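Kitchen Chore Readiness Checklist – Two-Arm Unit, Simulated Counter
Site: Lidside test kitchen model. Task set: Wotitham, tomato handling.
Date of review: Oct 12, 2022

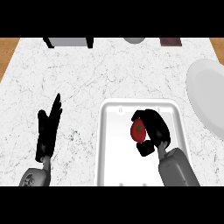 The question for this review is narrow. Can the unit be trusted with produce on a kitchen counter, first in the simulator and later next to people? Each item is marked Pass, Fail, Open or N/A. Comments are the reviewer's.

1. Work area

1.1 Clear space between the idle gripper and the tray – Pass
Comment: Keep it this way. In the Bastos layout the tray was moved left and the two arms shared the same spot.

1.2 Counter surface modeled with correct friction – Open
Comment: Polished stone is slick. Filtum sent one value and we have not checked it against a real slab.

1.3 Plate outside the path of the right arm – Open
Comment: Fine for the tomato task. Needs another look once plating is added.

2. Grip and handling

2.1 Item held between both fingers before any travel – Pass

2.2 Grip force limit set for soft produce – Fail
Comment: The limit is still the one used for hard blocks. The simulated tomato does not bruise, so the run log will never show this. A real one would split. Fix before December.

2.3 Release height over tray set to 2 inches or less – Pass
Comment: Logged on all 199 runs.

2.4 Dropped items detected – Fail
Comment: 8 drops in the log. The unit noticed 4 of them. On the others it carried on and reported the task done. A person working the same counter would look down.

3. Idle arm

3.1 Idle arm holds still while the other arm works – Pass

3.2 Idle gripper parked in a safe pose – Fail
Comment: Parked upright and open, with a narrow fingertip pointing up. Acceptable in the simulator. Around people I want it closed and lowered.

4. Food contact

4.1 Finger pads cleanable without tools – Open
Comment: Waiting on Filtum for the pad drawing.

4.2 Wash step between raw meat and produce – N/A
Comment: No raw meat in this task set. It will have to be covered before anyone calls this kitchen help.

5. Stop controls

5.1 Stop command halts both arms – Pass

5.2 Held item stays held after a stop – Open
Comment: Tested with blocks only. Repeat with tomatoes.

Overall: cleared for more simulator runs. Not cleared for a real counter. Moving one tomato at a time is a chore it can mostly do. Clearing up after a drop is still a person's job. Recheck 2.2, 2.4 and 3.2 first.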